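A Morning at the Watico Open Day

I'd been looking forward to the Watico open day for weeks, and I was still finishing my coffee when Rosalie Kaufmann waved our little group of 6 over to the simulation desks.

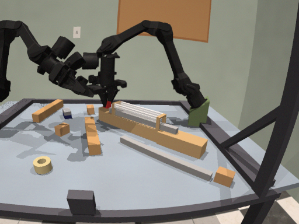 She has been gathering examples for the two-armed system there for a good while now, and she was so patient with all of our questions (I'm afraid I asked most of them!). The arms in the simulator are steered by a person, each try is saved from start to finish, and the good ones go into the pile the system learns from. The pile stood at 3563 on the morning we came, which sounded enormous to me, but Rosalie would like a lot more – and more variety too, with the blocks moved to new spots between tries.

We each got a turn at steering. Mine took around 43 seconds and was thrown out, quite rightly. After that there was lemonade in the hallway, and the next open day is in July if you'd like to go.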